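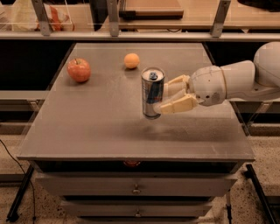

Notes on caffeine and shift scheduling, from the spreadsheet I have been keeping since March. Thread.

1/ Setup: night rotation at the Whitlock site, start 22:00, end 06:00. I log every caffeinated drink with time, volume and label dose, then log when I fell asleep. 919 rows so far, one per drink.

2/ Label dose is the first problem. Tall slim cans vary a lot by brand, and some labels give caffeine per 100 ml while others give it per can. I convert everything to mg per can before it goes in the sheet.

3/ Coffee is worse. The Perkley machine on our floor has no published dose. I enter 70 mg for the small cup and mark the row as a guess. Simão Amaral uses a higher number for the same machine. We have not settled this.

4/ Half-life in healthy adults is usually given as five hours, with a wide spread. A 160 mg can at 03:00 still leaves you with 80 mg at 08:00, which is when I am trying to sleep.

5/ So the cutoff matters more to me than the total. Moving my last drink from 03:30 to 01:00 cut the time to fall asleep by 50 minutes on the median night. Total intake was the same.

6/ Splitting the dose also helped. Half a can at 22:30, half at 00:30. The second half goes flat – put it in a bottle with a tight cap.

7/ Justinas Sepp asked about sugar. I only drink the sugar-free kind on shift, so the sheet can't answer that.

8/ Things I tried and dropped: caffeine gum (dose fine, taste bad), a nap at 02:00 (no room to lie down), the Gudo app (rounds times to the nearest hour, useless for this).

9/ Caveats. One person, no blinding, and I knew which week was which. If you are pregnant or have a heart condition, ask a doctor and ignore my cutoff.

10/ Sheet is exported from Dindex as plain CSV. Columns are time, mg, source, guess y/n, sleep onset. Reply if you want the file – it needs the notes column stripped first.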